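Round tablecloth keeps sliding and hanging crooked on my pedestal table, any fixes?

Posted by gorkville_gal

We bought a round pedestal table secondhand in Stenmont back in February and I love it, but the top has a slick finish and every cloth I put on it creeps toward whoever sits down first. By dinner one side is nearly in somebody's lap! I've tried clips and they look awful. Is there a trick to this, or do I need a different cloth?

Tamunoemi Ogunleye

Oh, I fought with this for years!

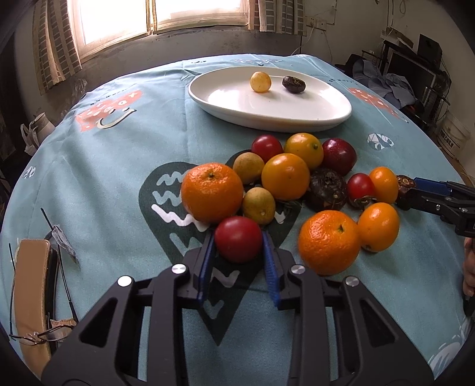

Get a felt-backed table pad, the kind you trim with scissors, and cut it an inch smaller than the top all the way around. I'd pick a cloth color before you get too deep into fabric, too, because you'll be staring at it every day (I went with a pale blue-teal print, and a white plate and a few oranges look so good on it that I quit buying flowers). After that it's mostly about weight. Thin polyester will slide on anything, but a heavier cotton grabs the pad and stays there. Mine has been through two birthdays and a very energetic toddler.

Oh, and wash the cloth before you decide on the length. I hemmed mine first, like a fool, and lost a good inch and a half of drop in the dryer. 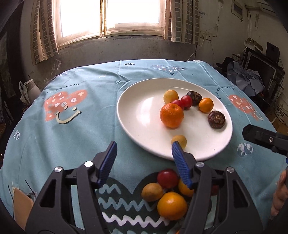 Can you use a rubber shelf liner instead of a pad?
You can for a week or two, but some of them stick to varnish and leave a waffle pattern that's a pain to get off.

My sister ruined a nice maple top that way, so please lift it up and check now and then. The felt costs more and it's worth it. I got mine at Folto, in the aisle with the ironing board covers.

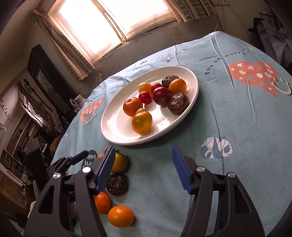
Also, for the crooked part, fold the cloth in quarters and put a tiny stitch of thread right where the folds meet. Set that on the middle of the table, open it out, and the drop comes out even all around. Takes me ten seconds now.

lund_dave

clips. they make clear ones

pepperpot895

Second the felt pad. If you don't want to buy one, an old flannel sheet doubled over works okay, just pull it smooth or you'll feel the wrinkles under your glass. I tried curtain weights sewn in the hem too and they banged my knees.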